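Quick one, did this on my lunch break. How to clear and oil a butcher-block desk top when it's also your craft desk, snack desk and everything desk. Budget an evening plus drying overnight.

**You need**

- food-safe oil (I used Prurno, 500 ml, way more than enough)
- 236 grit paper, or whatever fine stuff your store has
- 2 old T-shirts, cut up
- dish soap, warm water

**1. Push the small stuff back**

Don't carry it all to another room yet, you'll never get it back. Line it up along the far edge first: pouch, glass, pencil cup, the lot. Frees up the big middle part so you can see what you're dealing with. Pale wood hides a lot.

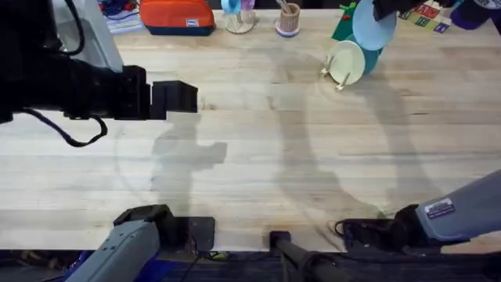 Stasiv wrote in to say skip the lining up, just tip everything in a box and sort it later. Fine if you do sort it later. I don't.

**2. Look close**

Get your face down near the wood. Check for knots, stains, little dark specks. Specks may be crumbs or just pores in the grain, so run a fingernail over. Comes up = crumb. Watch for clear stuff too, lids and plastic disks vanish on light wood and you'll wipe rigth over them. 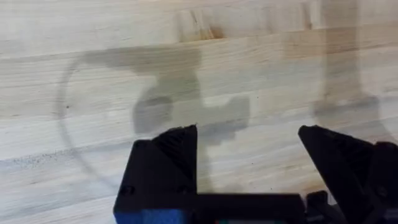

**3. Wash**

Damp rag, drop of soap, go with the grain. Then a plain damp rag. Dry it straight away. No puddles, esp. along the seams.

**4. Sort the back row**

Now deal with the line-up. Pens and sticks stay in the holder. Stapler can go in a drawer, it's heavy and it scratches. Toy bricks back in their tub, mat gets shaken out over the trash (check for bricks first). 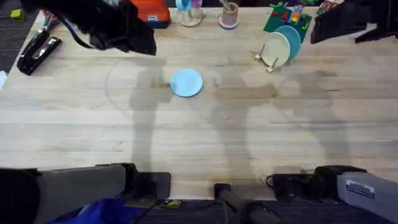

Anything you haven't touched since March goes in a bin under the desk. Mine's from Garier, nearly 139 pens in there by now.

**5. Sand and oil**

Light pass, with the grain, wipe off the dust. Pour a small puddle of oil, spread thin, wait 20 min, wipe off whats left. Second coat in the morning if it looks thirsty. Lay the oily rags flat outside to dry, don't ball them up.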